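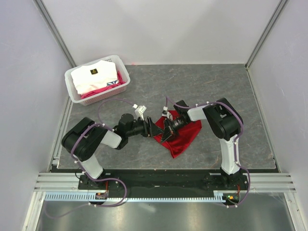
Sarnmont's old feed mill reopens as a print studio in April

The feed mill on the river side of Sarnmont has had no regular tenant since the grain business moved out. In April it opens as Brerudis, a shared printmaking studio with a gallery on the ground floor.

The gallery holds 45 framed works at a time. The first show is relief prints and monotypes of the valley, made by artists who live within a short drive of town. Most are small. The largest, a woodcut of the Zekmont ridge in winter, was printed from four blocks and takes up most of the north wall.

Upstairs are two etching presses, a screen printing table and a darkroom that is still missing its door. The bigger press came from the Ranasinghe workshop, which closed last year after a long run of printing posters and fine art editions. Moving it meant taking out a window and part of the sill. The brickwork has been patched, and the new mortar is a lighter color than the old.

Members will pay by the month and can use the presses any time the building is open. Paper and ink are extra. People who only want to try it out can sign up for an evening class, with monotype first and drypoint after that. No experience is needed, but old clothes are a good idea.

Repairs to the roof used up most of the opening budget, so the heating upstairs will have to wait until next year. The studio plans to sell an edition of 500 postcards to help pay for it. As of January 10, 2023, 393 had been reserved.

Parking is on the gravel lot behind the mill. The front steps are steep, and there is a ramp on the river side. Gallery admission is free.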